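**Grernmont Residents' Group Questions Attendance Claims for Whitelaw Night**

GRERNMONT, Sep 12, 2020 - The Grernmont Residents' Group today asked the promoters of Whitelaw Night to show how they arrived at the attendance figures they have been giving to the town, to local businesses and to anyone who will print them. The group also asked that no public money be promised to the next edition, planned for December, until those figures have been checked by someone who isn't selling the event.

Whitelaw Night is the outdoor music and food party held on Whitelaw Street and the blocks behind it. Its promoter, Gradov Events, has called every edition so far the biggest yet. Residents who live on those blocks have their doubts.

"We keep hearing that it was a record, and then we ask what the old record was, and we get a different answer each time," said Lindsay Stubbs, who speaks for the group. "I was there. I had a nice time and I ate too much. I also walked from one end of the street to the other without once having to turn sideways, and I don't see how that fits with what we were told the next morning."

Gradov's application for a bigger street closure rests on a single sheet of paper. It gives a total for the night, a total for what visitors spent, and a line saying that both went up. There is no note on how people were counted, where the counting was done, or whether a person who left for dinner and came back was counted twice. Spending is worked out by multiplying the crowd by an average that has no source. If the crowd is wrong, so is everything under it.

The group put these questions to Gradov in writing and received a two-line reply thanking it for its "passion for the event." It has asked again.

**What the group did find**

The one hard number in the public file is the count of wristbands handed out at the beer garden, and that number is 376. The beer garden was never the whole event, and plenty of families came and went without a wristband. The group accepts that. It does not accept that the rest of the gap can be filled in with a guess and then read aloud at a town meeting as fact.

Members also spoke to shop owners along the route. Some did well. A bakery stayed open late and sold out. Others said their regular customers stayed away because of the parking, and two closed early. None of this appears in Gradov's summary, which says that "local trade was delighted."

"I'd like to meet Local Trade," Stubbs said. "I know most of the people with a shop on that street, and they don't agree on anything."

**The December plan**

Under the plan now before the town, the winter edition would run for 3 nights in place of one. Whitelaw Street would be closed from the bridge to the Womton parking lot, with a second stage set up at the lot itself. Gradov is asking the town to cover barriers, cleanup and extra lighting. It has also asked for a discount on the permit, on the grounds that the event "pays for itself many times over."

The group has three objections to this.

First, an event that pays for itself many times over should be able to rent its own barriers.

Second, the Womton lot is where people on the lower blocks park when the street is closed. The plan sends their cars to "nearby alternatives" and names none of them. Residents were told the same thing last time - the nearby alternative was a grass bank.

Third, nothing in the plan says what happens if large gatherings are still restricted this winter. The application mentions health rules once, in a sentence promising to follow them. There is no crowd limit and no plan for the entrances. A plan that depends on drawing more people than ever before needs to say what it will do if it is told to draw fewer, and this one was sent in as though the year had gone normally.

**What the group is asking for**

The Grernmont Residents' Group is not asking for Whitelaw Night to be canceled. Many of its members go. It is asking the town to do the following before any vote:

- Require a written explanation of how attendance was counted, including the raw counts if there are any.
- Set the permit fee at the normal rate until that explanation is in hand.
- Cap the second stage area at 300 people and end amplified music there by 10 p.m.
- Name the replacement parking, street by street.
- Publish what the town spent on the last edition, overtime included.

The last item may be the easiest. The town must have the bills somewhere. The group has asked to see them and was told that they are "being put together," a phrase it has now heard from two separate offices.

Gradov has said that the winter edition will include quieter attractions, among them a used book stall and a reading corner, and that these will answer complaints about noise. The group likes books. It does not see how a book stall makes a sound system any quieter, and it notes that the stall has no location on the map submitted with the plan. 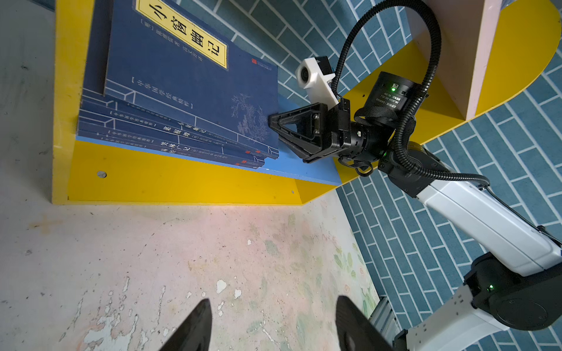
*A copy of 小窗幽记 on a yellow wooden bookshelf, with more blue volumes stacked flat beneath it.*

Members who have lived near the route for several editions say the promises tend to be the same each time. There will be more toilets. There will be someone to call about noise. The phone number handed out for the last edition went to a voice mailbox that was full by early evening, and the group has yet to learn whether those messages were ever played back.

"If they come back with real numbers and the numbers are good, fine, I'll say so," Stubbs said. "I'll stand up at the meeting and say I was wrong. But I want to see the numbers first - I'm tired of being told how much fun I had and what it was worth to the economy."

The group will hold an open meeting for residents of Whitelaw Street and the side blocks before the town takes up the application. Space will be limited to allow for distancing, and people who can't attend may send in comments in writing. Gradov has been invited and has not said whether it will come.

**About the Grernmont Residents' Group**

The Grernmont Residents' Group represents households on and near Whitelaw Street. It takes no money from the town or from event promoters. Annual dues are $5.

**Press contact:** Lindsay Stubbs, Grernmont Residents' Group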